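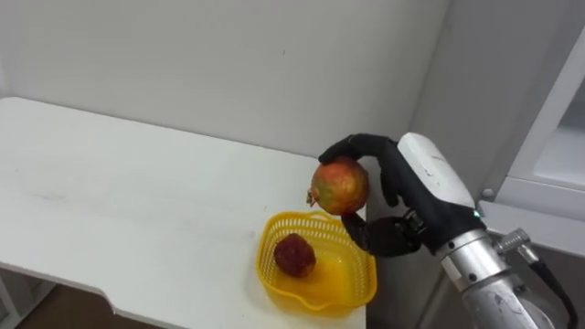 *Claletti hand over the yellow basket, pomegranate in its grip*

Hi all,

On Monday someone asked:

> Is anyone using the Claletti hand on real produce yet? We're looking at the Herascombe kit for our packing shed and all I can find is demos with foam blocks.

We are, and I love it! We have the 20-unit trial license through Prurmont, and the hand has logged 3,661 grasps so far - mostly citrus, now pomegranates. The fingers come over the top, the thumb goes underneath, and I haven't had to write a single special case for that awkward crown. Setup took me one afternoon (the manual is 109 pages, but you can skip most of it). My one gripe is the Gavrilă calibration tool, which still forgets its settings when you close it. 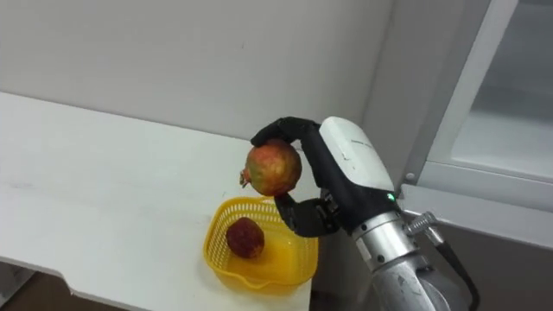 **Does the kit need its own controller?**
It runs from the one in the box, and you only need a laptop for setup.

The spare fingertip set is 700 on top of the kit price. I'd order it up front - ours took until April to arrive. Happy to share my grasp settings if you want them.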